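Community pantry in Dukstead gets a drinks shelf at last

13/01/2025

The pantry on Cletthorpe Road has been giving out soup, rice, pasta and bread since July, and now it has something cold to go with them! The new drinks shelf opened this week in the front room, right next to the bread racks, and by lunchtime on the first day people were already stopping to look it over on their way in.

Visitors have been asking for this for months. The suggestion box by the door kept filling up with the same request -- juice, soda, sparkling water, anything that wasn't tea -- and the team finally found the space when the old coat rack moved to the hallway. The shelf is 22 feet long and runs under the windows, with cans on the upper level and bottles and cartons down below where they are easier to lift.

The first delivery brought 481 cans and bottles, most of them given by local shops and by families clearing out after the holidays. It is a wonderfully mixed bunch. There is ginger ale, tomato juice, plain seltzer, a lot of lemonade, and a good helping of fruity sparkling drinks that went straight to the front of the shelf.
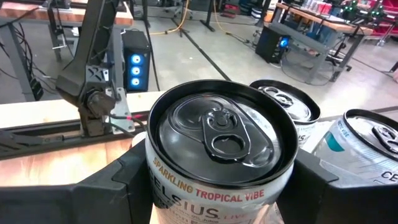 Trarninik
Neighborhood reporter, Dukstead Pages

The Celsius cans in Sparkling Tropical Vibe are easy to pick out, with the flavor name in orange-gold and coral-red letters under a black rim and the brand name big and dark below it. They are on the upper level with the other canned drinks, and the pantry asks that energy drinks go to adults only. A card on the shelf says so, and anyone at the desk can help find something else for the kids. There's plenty!

Each household can take up to 2 drinks per visit on top of the usual bag of groceries. Cans are given out one by one, so you can mix and match instead of taking a whole pack of the same thing. Bring your own bag if you have one, as drinks get heavy fast and the paper bags don't love it.

The pantry signed up 231 households last year and expects the shelf to empty quickly, so donations are very welcome. Unopened cans, cartons and plastic bottles are all fine as long as the date is still good. Please no glass and no alcohol. Drop them off at the side door during opening hours -- the blue crate just inside is the one for drinks, and the green one is still for dry food.

Next on the list is a small fridge for milk and yogurt. The outlet is already in, and the corner behind the desk has been measured and cleared. If you have a working fridge no wider than 22 inches, the pantry would be thrilled to hear from you. Ask at the desk or leave a note in the box.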